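Housing and Social Policy, Unit 3
Handout: Allocating social rented homes
Module tutor: Omar Aoun

Read this before the seminar. The worked case at the end will be used in the group exercise, so bring your copy.

1. What allocation means

Allocation is the process by which a landlord decides who gets a home when one becomes free. It is separate from the question of how many homes exist. A town with plenty of social housing still needs rules for letting it, and a town with very little needs them more.

Three terms come up repeatedly. Eligibility is whether a household may join the register at all. Priority is its position once it is on. An offer is a named home put to a named household, with a time limit for the reply. Students often mix up the first two. A household can be eligible and have so little priority that it will never receive an offer.

2. Main types of scheme

Date order. Homes go to whoever has waited longest. It is cheap to run and easy to explain. It takes no account of need, and it favours people who knew to apply early.

Points. Each circumstance (overcrowding, ill health, a notice to leave) earns a set number of points. The total decides the order. Points schemes can be very detailed, and applicants often find it hard to see why their total changed after a review.

Bands. Households are placed in one of a few broad groups, and date order applies within the group. Most landlords covered in this module use bands. The weakness is at the edges, where two similar households may fall on different sides of a line.

Choice-based letting. Vacant homes are advertised and households on the register bid for them. The home goes to the bidder with the highest priority. This can be combined with points or bands. Bidding requires time, a phone or computer, and some confidence in reading adverts.

Look back at your notes from Unit 2 on local connection rules. They apply under all four.
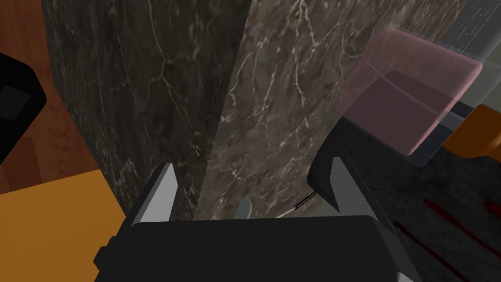
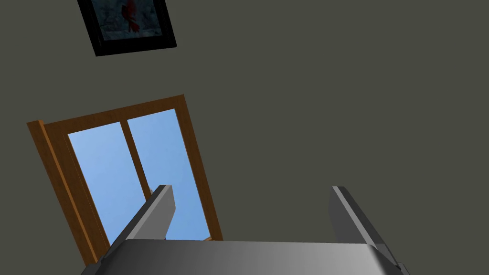 Computer-rendered interior views: marble slab (first), wall with framed picture (second).

3. Refusals

A household may turn down an offer. What follows depends on the scheme. Some landlords allow any number of refusals. Others suspend the application, or move it down a band, after a set number. The argument for a penalty is that each refusal leaves a home empty for longer. The argument against is that people under pressure accept homes that do not suit them and then apply to move again.

Hussam Hijazi's paper on the reading list looks at the reasons given for refusal. He separates reasons to do with the property (stairs, size, heating costs) from reasons to do with the place (distance from work, school or family). Note how he treats forms with no reason given. We will discuss whether that choice affects his findings.

4. Worked case: Climholm

Climholm is a coastal town with one main social landlord, Celer Homes. The register stands at 3776 households. In the last year Celer let around 400 homes, including transfers of existing tenants. It uses three bands:

Band A: homeless households, and those who cannot stay where they are for medical reasons.
Band B: overcrowded households, and tenants wishing to move to a smaller home.
Band C: everyone else who is eligible.

Adverts go live in the morning and stay open for a week. A household in Band A that has made no bids after 24 weeks is contacted by the landlord and may be moved to Band B.

The Issa estate, on the north side of the town, has the most vacancies and the highest rate of refusal. Bus services there stop in the early evening. The Matico estate is close to the centre and homes there seldom come up.

5. Questions for the seminar

Who is most likely to be affected by the rule on households that do not bid? What would the landlord need to know before applying it?

Should a refusal on the Issa estate be treated in the same way as a refusal on Matico?

Celer is considering moving downsizing tenants from Band B to Band A. Who gains from this, and who waits longer?

Could Climholm return to date order? Set out the case for it even if you disagree.

6. Preparation

Work in pairs. Write one side of A4 on the second or third question. Marks are not given for this exercise but the November essay draws on it. Definitions in section 1 should be used as they stand. If your pair cannot agree, hand in both answers on the same sheet.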